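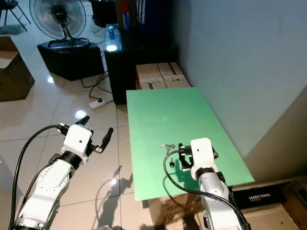 Household Objects and Storage Group, Mellthorpe

3. Where small things end up: keys, hooks and the open box

This section covers the small-items part of the Klinhom study. Larger goods (coats, bags, shoes) are handled in Section 4 and are left out here. By small items we mean anything a person carries in one hand and puts down without thinking much about it. Keys first of all. Then fobs, caps, coins, charms, receipts.

Keys on a ring are a good test item. Hard, shiny, easy to spot on a plain background, annoying to lose. In Figure 1 they lie near the center of a mint-green board laid flat, with a small black object a short way off, something like a key fob or a cap. We coded this arrangement as "loose pair": two items set down close together but not attached. Loose pairs were the most common thing in the diaries from the Voletti apartments, and also the ones that caused the most trouble later. One half gets moved, the other stays. Respondents would report the keys as "put away" when only part of the set was.

Figure 1. Keys on the green board, with taped cardboard boxes and a black cabinet behind.

Color of the surface matters more than we expected going in. On wood or patterned cloth, keys got overlooked. On plain green they did not, at least not in the answers we have. We didnt test other plain colors so can't say if it is the green or just the plainness. Probably plainness. Left for later work.

Hooks next. Diary period was 24 days, starting in April, same households as before. Each household got one row of hooks on a flat panel by the door, and was told to use it however they liked. No labels, no assigned hooks. We wanted to see whether a habit would form around one position or spread out over the row.

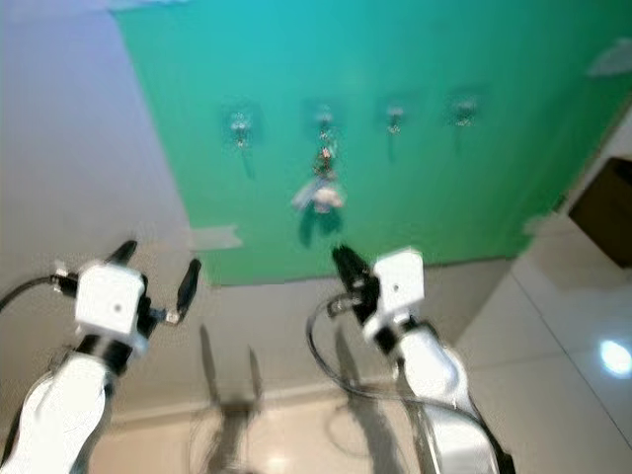 Mostly it formed around one position. People pick a hook early and stick with it, and the others stay bare or catch odd things. A row of four hooks with one in use, as in Figure 2, is a fair picture of what many respondents described. Note also that what hangs there is no key at all but a thin strand, beaded or chain-like, with a white fluffy or crumpled part toward the lower end. Decorative or semi-decorative things turned up on hooks often. Coded as "hanging, other". Maybe too broad a code, see 3.3.

Figure 2. Green panel with a row of four hooks, one strand hanging.

Two practical points for anyone repeating this. Panel edges need to be held down well, tape is fine for a short study but check it every week. And put the row at a height that the shortest person in the house can reach, otherwise you are measuring reach and not habit. We got this wrong in the Voltilton pilot and had to drop 3 households.

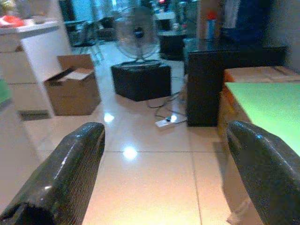 3.2 Floor containers

Boxes on the floor behave differently. A hook takes one thing, a box takes whatever. Figure 3 has the plain kind, brown corrugated cardboard with the top flaps folded open, standing on beige tile in front of a white cabinet or counter. No printing on it that we can see. We prefer plain boxes for this work, as printed ones get read as belonging to some product and people hold back from using them.

Figure 3. Open cardboard box on a tiled floor.

Flaps open or flaps shut made a clear difference in the diaries. Open box by the counter, things go in. Shut box, things go on top, and then it's a table. We had 4 households switch from one to the other partway through and the notes changed with it.

Hard shiny floors came up a few times too. Respondents said that glare from the ceiling lights made small metal items harder to find if dropped, which fits with the remarks on patterned surfaces earlier. Not followed up on here. Coding sheets for 3.1 and 3.2 are in the appendix, version 2019-03-16.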